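Is a numbered limited edition pen worth the extra over the regular one?

Posted in Luxury Goods & Collecting

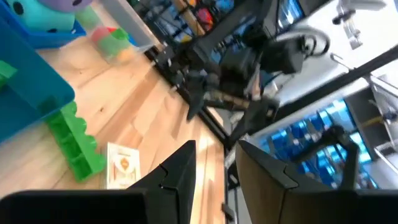
Severin Hämmerli asked straight away which edition it was, and whether the price included the service plan, so I'm adding the details now. It's the Plindadmont fountain pen in the Fladix finish. The numbered run is 1000 pens and the one I've been offered is 172. The regular version has the same nib and the same filling system as far as I can tell from the shop's sheet. The numbered one costs more than 2 times as much.

The seller is a small dealer called Tô. They will hold it for me until the end of August with a deposit. No service plan in the price, I checked.

I'd be buying it to write with, at least on weekends, but I don't want to throw money away either. I have never sold a pen and don't know how that side works. Does the number make any difference later on? And does using it kill the value? My budget can take it but it would be the only thing I buy this year.

Edited to add: the box and papers are all there, according to the dealer. I haven't held the pen yet. I've only held the regular one.

Thắng Quan
I have bought and sold a fair number of these, mostly pens and a few lighters, so take this as one person's experience.

A run of 1000 is not small for a pen. Collectors start to get interested when the run is low enough that you can't find one for sale whenever you want. Before you pay the deposit, look for other copies of the same edition. If you see several sitting unsold for months at the shop price, you know what the number is worth. Look at what they sold for, too. Asking prices on these things can stay up for years without anyone paying them.

The number itself matters very little unless it's the first, the last, or something people like for its own sake, such as a repeated digit. 172 is a normal number. You shouldn't pay extra for it and you probably won't lose anything over it.

Using it does lower the price. How much depends on the finish. Fine scratches on a plain metal cap can often be polished out, but a coated finish usually can't be polished without going through the coating. I'd ask the dealer in writing what Fladix is, whether the maker will redo it, and what that costs. Ink inside the pen matters less than people think if it's been flushed properly. A missing box or a missing certificate matters more. Keep the outer sleeve as well, even if it looks like packing material.

On the deposit, get three things on paper – the number of the pen, the date the hold ends, and whether you get the money back if you change your mind. I lost 60 dollars once on a hold that I thought was refundable. It was my own fault for not reading the slip.

Also ask about service before you buy. Some makers only keep parts for a limited edition for a few years. If the cap ring on a numbered pen breaks and the part is gone, they may fit the regular one, and then you have a pen that doesn't match its papers.

If it were me and I wanted it mainly to write with, I'd buy the regular one and put the difference into a second nib. If you look at the numbered one and keep thinking about it, that's a fair reason to buy it too, but then treat the extra as spent.

Sivodent_fan
Don't do it. I bought a Sivodent edition and it sat in a drawer because I was scared to take it out. Sold it at a loss. Limited editions are all marketing anyway, they just bring out another color the year after.

Severin Hämmerli
I agree with most of what Thắng wrote. I'd add insurance. A regular pen is normally covered under household contents, but a numbered one may be over the limit for a single item, and some policies won't cover it away from home unless you list it. Call them first and ask what proof they want. Mine wanted the receipt and a photo of the number on the barrel.

I also wouldn't buy it without writing with it. You said you've only held the regular one. The trim can change the weight, especially with the cap posted, and you'll notice that on a long letter. Most dealers will let you dip the nib if you ask. If they won't, ask about an exchange on the nib, as even expensive ones sometimes come scratchy out of the box. Mine had to go back twice.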